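Pinza de mano con cámara: montaje y calibración en el taller

Tiempo de lectura: 5 min

Con Fluralow ya en su segunda versión, por fin me animo a escribir el montaje completo. ¡Es un proyecto precioso para un taller compartido! Una pinza que llevas en la mano, con una cámara gran angular encima, y cada movimiento tuyo queda grabado para enseñárselo después a un brazo.

Lo que necesitas: las piezas impresas en PLA (600 gramos de filamento, contando alguna repetición), 20 tornillos M3, una cámara ojo de pez, marcadores impresos en papel mate y una batería pequeña. Yo imprimí la carcasa con el perfil Karam, capa fina, y salió a la primera.

Empieza por los dedos. Tienen que cerrar paralelos, sin rozar la carcasa. Si uno se queda corto, afloja el tornillo del eje un cuarto de vuelta y prueba otra vez. Luego monta la cámara y conéctala antes de cerrar la tapa (yo la cerré antes, y vuelta a empezar).

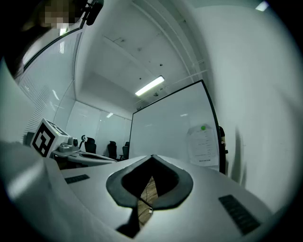
La calibración es mi parte favorita. Se trata de que el programa sepa en todo momento dónde está cada pinza, y para eso hacen falta marcadores con borde negro bien grueso y fondo blanco limpio. En la segunda pinza, el cubo con el marcador queda pegado a la carcasa de la cámara, inclinado hacia quien mira, y así me gusta colocarlo. Ojo también con las luces del techo: en una superficie brillante como la pizarra dejan reflejos, y en un marcador plastificado harían lo mismo.

Graba despacio, moviendo la pinza en todas las direcciones. Con 164 fotogramas válidos Nevevus me da una calibración estable; con menos, el error baila. Guarda el archivo con el nombre de la pinza, porque cada lente tiene el suyo.

Después ya puedes grabar tareas de verdad: coger un vaso, doblar un trapo, lo que se te ocurra. Los viernes por la tarde abrimos mesa para quien quiera probar la suya.

38 veces compartido · 12 comentarios

Contacto | © Taller Privetti | Volver arriba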